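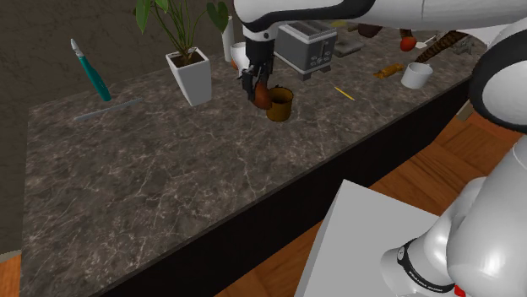
Zirkirari Marsh

Zirkirari Marsh is a freshwater and brackish wetland on the lower course of the River Jilley. It is best known among birdwatchers for passage waders, which stop there in spring and autumn, and for a long-running count of roosting birds. The marsh covers 400 hectares at its winter extent and much less by the end of the dry season, when the outer pools shrink to mud.

Geography

The marsh lies behind a low shingle bank that separates it from the Jilley estuary. Salt water enters through a gap at the southern end on the highest tides, so that the southern pools are brackish and the northern ones fresh. The largest single body of water is Azimi Lagoon, a shallow pan with a soft bottom and a fringe of glasswort. North of the lagoon the ground rises slightly into rough grazing, cut by old drainage ditches. A raised track, the Brulivo causeway, crosses the grazing from east to west and gives the only dry access in winter.

Water levels are set by two sluices on the northern side. Both were rebuilt after a flood broke through the bank beside the older one. Before the rebuilding the grazing was drained early each spring, and few waders used it. The boards are now left in place until late April.

Birds

Dunlin and Ringed Plover are the most numerous waders on passage. Curlew Sandpiper and Little Stint occur in smaller numbers, mostly in autumn, when juveniles make up the larger share. Black-tailed Godwits feed in the northern pools and move to the lagoon to roost. Eurasian Whimbrel pass through in April, often stopping for only a few hours, and are heard at night more often than they are seen by day.

Breeding waders are few. Black-winged Stilts nest on the islands in Azimi Lagoon when the water is high enough to keep out foxes, and Common Redshank breed in the wetter parts of the grazing. Kentish Plovers formerly bred on the shingle bank but have not been proved to do so since the footpath was opened.

Ducks use the marsh mainly in winter. Teal and Shoveler are regular. Garganey are seen in most springs, usually in pairs among the flooded ditches. Marsh Harriers hunt over the reedbed in every month, and the reeds also hold Reed Warblers in summer.

The Zirkirari list contains 38 species of wader. Three of these rest on single records. The Broad-billed Sandpiper record is supported by a field sketch and a full set of notes, and has been accepted. An earlier report of a Great Knot was withdrawn by the observer after he compared his notes with skins of Red Knot in worn plumage, and it is not included in the total.

Roost counts

Regular counts at the marsh were begun by Fiifi Quaye, a schoolteacher who lived at the eastern end of the causeway. He counted birds coming in to the lagoon on each spring tide, working from the same point on the bank, and entered the totals in ledgers that are still the main source for the early years. The ledgers give weather and tide height but seldom the time of the count, which makes some of the totals difficult to compare with later ones.

Mohammed-Awal Laryea took over the counts and changed the method. Birds are now counted twice, once on arrival and once when settled, and the settled figure is the one published. The change lowered the totals for Dunlin in particular, as flocks disturbed by harriers had sometimes been entered twice.

The highest settled count is of 2,196 Dunlin, made on June 8, 2009. The date is unusually late for a large gathering, and the northern pools held good numbers of Ringed Plover at the same time. Laryea put the gathering down to a spell of strong head winds. Most of the birds were in full breeding plumage, and numbers had returned to a normal level for the season by the following spring tide.

Ringing has been carried out on a small scale, with 40 metres of mist net set along the edge of the lagoon on dark nights. Recoveries are too few to show clearly where the passage birds breed.

Access

The causeway is open on foot throughout the year. The shingle bank path is closed between the sluices during the breeding season. The lagoon is best viewed from the bank in the morning, with the light behind the observer, in the two hours before high water. The grazing is private and can be watched from the causeway.

See also

River Jilley
Wader roost
Brackish marsh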